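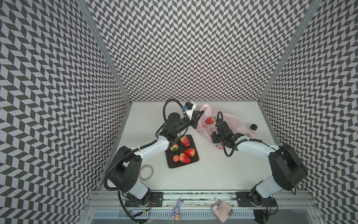

Bench notes, white table, 10th April

Present: me (Yasmine), Kedir until lunch, Viola in the afternoon. Obsa dropped in to look at the wall seam and left again.

Plan for today was fruit and bags. Fruit on the slab, fruit off the slab and into a bag, table cleared, start over. I also wanted to settle the question of which bags we keep buying, as the box is getting low and Angeliki wants the order in before she goes away.

Writing this up the same evening. Times are from the wall clock, which runs two minutes fast.

1. Fruit

Strawberries and the small peach. Kedir wanted to use the full bowl but I said no. With the full bowl we spend more time tidying than working, and the round things roll off the slab as soon as anyone leans on the table. Strawberries are good for this. They stay more or less where they are put, and if they move they go in a short curve and stop.

One of them will stand up on its own with the leaves on top if you find the right spot. The others lie on their sides. Kedir thinks we should always start with them all lying down, to be consistent. I think mixed is better, as fruit on a real kitchen counter is never arranged. We didn't agree and I have left it mixed. Angeliki can decide when she reads this.

The peach is the awkward one. It is small, and orange enough that from across the room you would take it for an apricot. Obsa did, and then wrote "apricot" on the sheet. I have changed it to peach on the sheet and on the lid of the tub. Please leave it as peach even if you disagree. We had the same thing in August with the limes and ended up with two sets of notes that didn't match.

Layout for the first round: everything on the slab with gaps between the pieces, nothing touching. Slab at a slight angle to the table edge. I know the tape marks are there for putting it square, but square looks set up and I prefer it a bit off. Peel up the tape when you get a moment, it is collecting fluff.

2. Slab

We have been calling the dark rectangular one "the slab" since Viola couldn't decide what else to call it, and the name has stuck, so I will use it here.

It works well against the white table. Red on dark is easy to see, and you can tell at once if something has been left behind. The pale board from Brarkton market is retired. Everything showed on it, and it had a bow across the middle so it rocked. It is under the sink if anyone wants it for lunch.

Things to watch with the slab:

– Check the underside for grit before putting it down. Grit under it scratches the table, and the table has enough scuffs already.
– Wipe it with the gray cloth only. The paper towels shed.
– Lift it to move it. Don't push it across.
– It goes back upright in the rack at the end of the day.

3. Bags

Two kinds on trial. The pink thin ones with the fruit print came from Fekora, and the plain white ones came in the Fairclough delivery along with the tubs.

Pink: thin, you can see through it well enough to know roughly what has gone in. It crumples as soon as it is touched and keeps the creases. The handles are long loops and they twist into a rope very easily. A twisted handle is not a problem for carrying but it closes up that side of the mouth, and then you have half an opening to put a strawberry through.

White: stiffer, noisier, stands up better. You can't see in. The mouth is wider, but the bag falls flat on its face if the table is knocked, and it takes longer to open in the first place because the two sides cling. Viola tried rubbing the edges between her palms and that helped. She also tried breathing into one and I have asked her not to do that near the fruit.

For the pink ones, what helped most was preparing the bag before it went on the table. Steps as we did them after lunch:

a. Take a bag from the box and shake it out once, away from the table.
b. Put a hand in and push out the bottom corners.
c. Fold nothing. We tried turning the top down like a cuff and the bag sagged to one side.
d. Stand it next to the slab with one handle up and the mouth facing the fruit.
e. Leave it alone. Every extra touch adds a crease and the mouth closes a bit more.

Step e is the one we all fail at. I caught myself straightening a handle three times in a row.

The print is red and green and sits low on the bag. Viola reads it as a pepper, Kedir says it is some fruit with a stalk. I have no view. It does matter for one reason: from certain sides the red of the print can be taken for a strawberry inside the bag. When you check a bag at the end, look in from the top and don't go by what shows through the side.

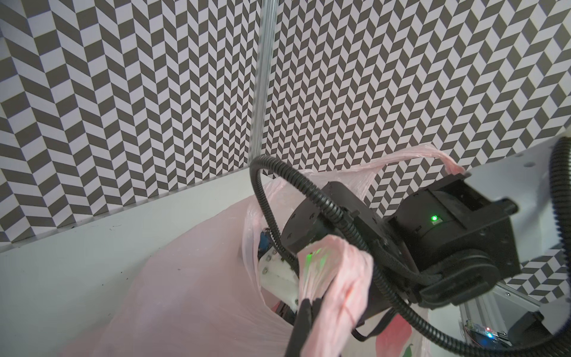 4. Walls

The herringbone paper is holding up. Obsa came to look at the left-hand corner, where he thought the sheet was lifting behind the post. He ran a thumbnail down it and was satisfied. He will come back with the roller if it gets worse.

For anyone new: the pattern on the side walls and the back wall is the same paper from Skistum, cut from one roll, and each panel is 685 mm wide before trimming. There is one spare length on top of the cupboard. Do not use it for wrapping things. Somebody has already had a corner off it.

Fingerprints show on the pale tiles and not on the dark ones. Dry sponge, light pressure, straight down. Kedir used a damp cloth on the test piece last week and it went dull, so no water.

I find the pattern tiring by mid-afternoon. If you are going to be at the table all day, look at something else for a while now and then. Viola turns her chair toward the door when she is writing.

5. Table

There are little dark specks on the white top. I wiped it first thing and by the time I thought to look again there were specks once more, mostly toward the wall and a few out in the open. Possible sources:

– tape residue from the old marks, which is gray and rolls up into crumbs
– bits from the vent above the door
– dirt coming in on the bag boxes, which are stored on the floor

My money is on the boxes. I have moved them up to the shelf, and if the specks go on as before we will know it is something else. Viola says it is the vent. She has taped a square of white card under it and will look at the card on Friday.

The scuffs are a separate matter and don't come off. I tried the eraser block on one near the front edge and only made a shiny patch, which looks worse than the scuff. Leave the rest.

Cleaning order, so that we all do it the same way: fruit off, slab off, bag off, dry brush from the back toward the front, then the gray cloth, barely damp. Get right into the angle below the raised lip at the back, where the crumbs collect. Allow the top to dry fully before a bag goes down. A thin bag sticks to a damp table and then pulls over when you lift a corner.

6. Bag position

We spent most of the afternoon on this, Viola and I. The question was how close the bag should be to the slab.

Far apart (a full hand's length): there is room to work but things get dropped in between, and a dropped strawberry ends up behind the bag where it is a nuisance to reach.

Touching: nothing gets dropped, but the bag leans on the slab and slides it, or the film gets caught under the slab's edge. Once it was caught badly enough to tear. That bag is in the bin.

Close but not touching: best so far. The distance across is short, and the bag can slump a little without landing on the slab. I have it down as the standard for tomorrow.

Slab on the left, bag on the right. Kedir would like it tried the other way around as well. Fine by me, but finish a full set on one side before swapping, and write on the sheet which way around it was. If the sheet doesn't say, we will assume slab left.

Emptying the bag is slower than filling it. The strawberries settle into the bottom folds and the film wraps around them, so you have to reach right down to get them. We tried tipping the bag out and everything went everywhere. Reaching in is slower and better. Allow 30 minutes for a set with emptying included, and put the kettle on after, not during.

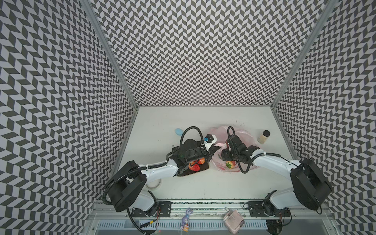 7. Stock and orders

Counted the pink bags for Angeliki: 221 left in the open box, none in the cupboard. I had thought there was a second box but it turned out to have tubs in it.

My recommendation is to reorder the pink and finish up the white ones as bin liners. Viola would keep a few of the white for comparison, so I have put a small stack in the drawer under the sheets. Please don't line bins with those.

Also needed:

– gray cloths, same as before
– a soft brush with a narrow head for the lip at the back of the table
– labels for the tub lids (the present ones peel off in the fridge)
– a new pen on a string for the sheet

8. Left over for tomorrow

Kedir to do the swapped layout, bag left and slab right.
Viola to write up the white bags properly, half a page is enough.
Me: peel the tape, chase Fekora about delivery dates.
Angeliki to say whether fruit starts mixed or all lying down.

Obsa has borrowed the long ruler – it should be back by noon.

Y.N.

Recent entries
Tub lids and labels, second attempt
Limes, lemons and the August mix-up
Hanging the herringbone paper
Pale board: why it rocks
Where the cloths live now

This site uses cookies to remember your settings and to see which pages are read. By continuing to browse you agree to their use. Accept / Change settings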